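The Long Way to the Second Round
A small table tennis club gets ready for its county league season

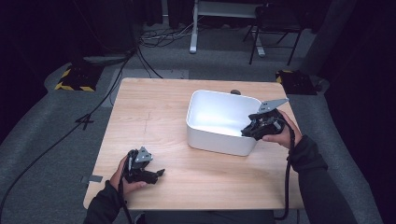

Page last updated: November

The Esbridge club plays in a hall behind the old bus garage, and the first thing most visiting teams ask is where to park. The second is whether the heat is on. It comes on at 6:30 p.m. and the first match starts at 7, so the opening games are usually played in sweatshirts.

Esbridge has been in the county league for 11 seasons. For nine of those it finished in the bottom half. Last spring it came third, two points behind Starkdale, and went up a division for the first time. The players found out by email, on a weeknight, when most of them were at work.

Maureen Rudd has captained the first team for the last four years. She is 61 and plays a blocking game close to the table, with long pimples on the backhand side. Younger opponents who haven't met that kind of rubber before tend to put their first few balls into the net. By the third game they have usually worked it out, and from there she has to win on placement.

"I can't outhit anyone in this division," Rudd says. "I couldn't outhit anyone in the last one either. I can put it where they don't want it."

The new division means longer drives. Starkdale is close, but Wainwright is on the far side of the county, and an away match there ends late enough that people with early shifts have to think about it. The club has ten registered players for two teams of three, which leaves four in reserve. On paper that is plenty. Last season there were still two nights when the second team played with two and gave up three games before anyone had served.

The format is the same in both divisions. Each player meets all three opponents in singles, then there is one doubles match, for a total of ten. Every match counts toward the table, so a team that loses 6-4 still goes home with four points. Rudd likes this system. She says it keeps people playing hard at ten o'clock when the result is already settled, and it is how Esbridge went up. The team lost to Starkdale twice last season, both times 6-4, and picked up eight points doing it.

Practice has changed a little over the summer. It used to be open play, with winners staying on. Now the first hour is drills. Players pair up and work on serve and third ball, then switch, then move one table along. Two members stopped coming when this started. One of them is back.

The drills were brought in by the club's number one, a left-hander who moved to the area from Saston and had played two divisions higher there. He won 24 of his 27 singles last season. His view is that most points at this level are over by the fifth ball, so most of the practice should be spent on those five. He also got the club to buy better balls. The old ones were a mixed batch and some of them wobbled.

Money is tight but not desperate. The club raised $3000 over the spring and summer, mostly from a Saturday-style open tournament that drew entries from all over the county and from a raffle at the hall. Of that, $736 went on new nets and posts and on resurfacing the worst patch of floor, near the fire door, where players had been slipping on wide forehands. The rest is set aside for two new tables. The current ones are playable, but the one nearest the kitchen has a dead spot on the left side. Home players know to aim for it, and visitors have started to complain.

The season opened with a home match against Wainwright, who were relegated from the top division and were expected to win easily. They did win, 7-3, but it took until 10:40 p.m. Rudd lost her first two singles in straight games and then beat their number two in five, coming back from 8-4 down in the last. The left-hander won his first two and lost the third. Esbridge had a game point in the deciding game of the doubles and served it long.

The second match went better, a 5-5 draw away from home with a reserve in the side. That leaves the team sixth of eight, with eight points from two matches. The target for the season is to stay up, and Rudd thinks 60 points should do it.

The first round of the county cup is also this month. Esbridge has been drawn at home to a team from the division below, and has never been past that stage. The winner travels to Starkdale. Practice before the tie starts half an hour early, and players have been asked to bring their own water, as the kitchen tap is still out of order.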